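3.2 Household procedure

Each household in Firley and Penner received the same starting kit in September: three pump bottles filled by the study team, a log sheet, and a prepaid bag for returning the bottles. Products were decanted from bulk containers so that brand and price would not affect how much people used. Bottles were weighed full, and the starting weight was written on a card that stayed with the study team. Households were told that we were interested in bathroom products in general. They were not told that the main outcome was the amount dispensed per use.

Of the 200 households contacted, 113 agreed to take part and returned a usable log. Most refusals came from people who said they used bar soap only or who were planning to move within the study period. We did not replace them, and the sample therefore leans toward households that already bought liquid products. This matters for the comparison with Rukham, where bar soap is more common and where recruitment was handled through a housing association with its own mailing list.

Participants recorded each refill or top-up from their own supplies, if there was one, and noted any guests who stayed overnight. Adults in the home were asked to agree on one person who would keep the log. In practice the log keeper changed in 17 households, usually when the first person traveled for work. We kept these households in the analysis after checking that the bottle weights were in line with the logged days. Leaving them out did not change the direction of any result reported in Section 4. 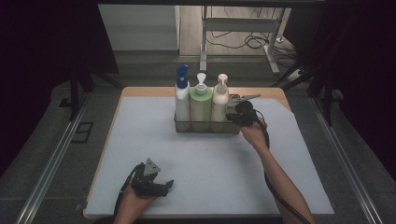
Figure 2. Three pump bottles standing in a clear plastic caddy.

Storage was the part of the procedure that gave the most trouble during the pilot. Some homes have a wide counter beside the sink, and others have only a narrow ledge. When bottles were left loose, they tended to end up in different rooms, and the log keeper often lost track of which one had been used. In the main study we asked households to keep all bottles together in one holder and to return them to it after use. They could place the holder wherever they liked. Placement was recorded on the first page of the log under one of four headings: sink, bathtub or shower, kitchen, and other.

3.3 Measuring the amount per use

Pump output depends on how far the head is pressed. A full stroke gives a fairly steady amount, but people rarely make full strokes, and children tend to make several short ones. Counting strokes alone would overstate use in homes with young children. We therefore combined two measures. The first was the total weight lost from each bottle between delivery and return. The second was the number of uses marked in the log. Dividing one by the other gives a mean amount per use for each product and household.

This measure has two known problems. People forget to mark uses, which pushes the mean up. They also spill product or let it run off the hand, which is counted as use even though it did no washing. Tessier's earlier diary work in Clolturora dealt with the first problem by calling households in the evening and asking them to fill in any missing entries. We followed the same method, with calls placed after 7 p.m. on a schedule that varied from household to household. Timothée Tessier also shared the wording of his call script, which we used with small changes to the opening question.

Spills could not be measured directly. The log had a column for them, but it was left blank on nearly every sheet, and we doubt that this means spills did not happen. We treat the weight loss as an upper limit on the amount that reached the skin.

3.4 Exclusions

We removed 8 households from the per-use analysis. Three had returned a bottle that was leaking at the collar, so the final weight could not be trusted. The other five had logged fewer uses than days in the study, which we took as a sign that the log had been filled in from memory at the end. These households are still included in the tables on placement and on product preference, where the log totals play no part.

All weights were taken on the same scale, with the pump head attached and the outside of the bottle wiped dry. Each bottle was weighed twice by different members of the team. Where the two readings differed by more than one gram, a third was taken and the median was used.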